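How do I stop cans rolling around in a pull-out fridge drawer?

Posted in Kitchen and Appliances › Refrigeration › Storage and shelving 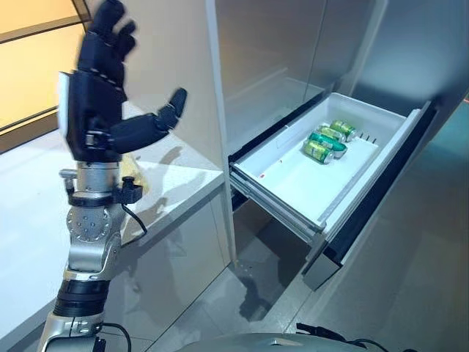 The drawer in question is a shallow white plastic tray on metal slides, full extension, in a brushed-silver upright refrigerator. I use it for beverage cans laid on their sides, because the tray walls are lower than a can standing up would need and the compartment above does not leave clearance for upright storage. With a full load there is no problem. With four cans or fewer, every opening and closing sends them across the floor of the tray, and they end up in a heap in one back corner. If the drawer is pushed shut quickly they hit the back wall hard enough to be heard in the next room.

There is a short row of small dark pegs on the tray floor. I assume these are meant to take a divider, but none came with the unit, which I bought secondhand. The manual I was given covers a different model and says nothing about them.

What I have tried so far:

Paper towel on the floor of the tray. It slides along with the cans and bunches up at the back.

A folded dish towel. Better, but it takes up height and stays damp for days.

Leveling the cabinet. I put a spirit level on the tray and it was slightly low at the back, so I wound the front feet down until the bubble was centered. The cans still roll when the drawer is moved. The door, which used to swing closed by itself, now stays where I leave it.

I would like to know whether the pegs will take a generic divider, whether a liner is a better solution, and whether repeated impact is likely to damage the slides or the cans. I do not want to drill the tray or glue anything to it.

Edited to add: internal width between the side walls is something I can measure if it helps. The fridge is used only for drinks and some condiments, so loss of capacity is not a concern.

Posted by drawer_four
3 answers

shelfpin

Start with the leveling, because you have changed something that should be put back.

Most upright refrigerators are meant to stand with a very slight backward tilt. The tilt lets the door close under its own weight. When you took it out, the door stopped closing, and a door left ajar costs more in frost and running time than rolling cans do. Return the front feet to where they were, or raise the front until the door swings shut from about half open. Check side to side with the level and leave that axis at zero. Check the manual for your own model if you can find it, as a few built-in types are specified dead level.

Leveling cannot cure the rolling in any case. A cylinder on a smooth plastic floor needs very little force to start moving, and the acceleration of the drawer is much larger than anything a small tilt contributes. You need one of two things: more friction under the cans, or a stop beside them. You can also change which way they point.

Orientation. A can rolls only at right angles to its long axis. Laid with its ends facing the front and back of the drawer, it can slide when the drawer moves but it will not roll. Laid across the drawer, it rolls every time. If the cans lie front to back, what remains is sideways drift, which is slow and is easily blocked. This costs nothing and should be done first.

Liner. Use the open-mesh kind made of foamed PVC or rubber, sold by the roll for tool chests and kitchen cabinets. Solid mats hold condensation underneath. Mesh lets it drain and dry. Cut it a little smaller than the tray floor on all sides so that it lies flat and does not climb the walls. I have had the Moltov ribbed mesh in two drawers for a couple of years. It has a plastic smell when new, so wash it in warm water with dish soap and let it air overnight before it goes in.

Where the pegs come through, do not try to stretch the liner over them. Lay it in position, press down over each peg with a thumb to leave a mark, then snip a small cross at each mark. The pegs will pass through and hold the liner against sliding, so no adhesive is needed.

Stop. For a part-full drawer the simplest stop is a narrow bin, open at the top, set against one side wall. Put the cans in the bin. An adjustable spring-loaded drawer divider also works, provided the side walls are rigid enough. Many refrigerator trays are not. If you see the wall bow outward when the divider is fitted, take it out, because a bowed tray will rub on the slide.

As for damage: an occasional knock will not hurt the slides. A dented can is usually safe if the dent is shallow and away from the seam and rim. Do not keep one with a sharp crease at the rim or any stickiness on the outside.

coldcrate

Just stand them in the door. Or keep more cans in it, mine stopped rolling once the drawer was full.

 drawer_four: The door racks hold bottles. Filling the drawer works but I go through it in a few days and then it is part full again.

 coldcrate: Fair enough. Half a cardboard 12-pack box also does it, cut one long side off and lay it flat. Goes soft eventually. Free though

panel_and_rail

Adding to the first answer on two points, the pegs and the slides.

Pegs. Do not buy a divider for them until you have measured. There is no common standard for pegs in refrigerator trays. Diameter, height and spacing differ between makers and often between two trays from the same maker. You need three measurements: peg diameter, center-to-center spacing, and distance from the end peg to the nearest wall. Take the spacing across the full row and divide, since measuring a single gap with a ruler introduces too much error.

It is also possible that they are not for a divider at all. I have seen similar pegs used to locate a wire rack, and on one older unit they were there to keep packages off the floor so that air could pass beneath. If yours are a bit loose when pushed sideways, I would not load them with anything. If they are solid, light contact from a can will do no harm.

I bought a Zukham universal divider on the strength of the word universal. It has slots on the underside that are supposed to accept pegs. They did not line up with mine. I ended up using it upside down, resting against the side wall, where it does an acceptable job. The Dramitach organizer bins are a plainer product and in my view the better purchase. They are clear, with a lip at the front, and narrow enough to take a single row of cans on their sides. Measure the wall height before ordering. The taller version will foul the compartment above when the drawer goes in, and you will find this out when the drawer stops halfway.

Slides. Metal slides in a refrigerator are generally fine with the weight of drinks. Four cans are a trivial load. The thing to look for is uneven loading at full extension. If everything lives in one back corner, the weight is at least near the cabinet, where the slide is best supported. The same weight in a front corner puts more twist on one rail. Once you have a liner in, place the cans toward the back and near the center line.

To check condition, with the drawer empty:

1. Pull it out slowly to its stop. It should move at an even resistance with no gritty section.

2. Lift the front edge gently on each side. A little play is normal. Noticeably more on one side suggests a worn roller or a loose screw.

3. Look along each rail for gray or black paste. This is old grease holding crumbs. Wipe with a dry cloth first, then with a cloth barely dampened with warm water and a drop of dish soap, then dry.

4. Close it slowly and listen near the end of travel. A click on one side before the other means the tray is not seated squarely.

If you lubricate, use a food-safe silicone product and very little of it. Apply it to the cloth and not to the rail. Cooking oil turns gummy in the cold and should not be used. I paid a technician from Kalniņš 55 dollars to remove exactly that from a drawer, and the job was 2 minutes of wiping after he had the tray out.

One more note on the towel. If it was damp for days, moisture is getting into the compartment, most likely from the door that no longer closes by itself. Fix the feet first and see whether the towel would have dried.

 drawer_four: Front feet are back up and the door closes from half open. Pegs are solid. I turned the cans front to back on Friday and have ordered the mesh liner. Play at the front edge seems the same on both sides.

 shelfpin: Good. Leave the drawer out for an hour after washing the tray, before the liner goes down. Water trapped under the edges is the usual reason people give up on liners.

 panel_and_rail: If you do take the peg measurements, post them with the model number from the rating plate, normally inside the compartment on a side wall. Someone may have the original part.

 drawer_four: Plate is behind the lower basket. Will add it when I next have that out.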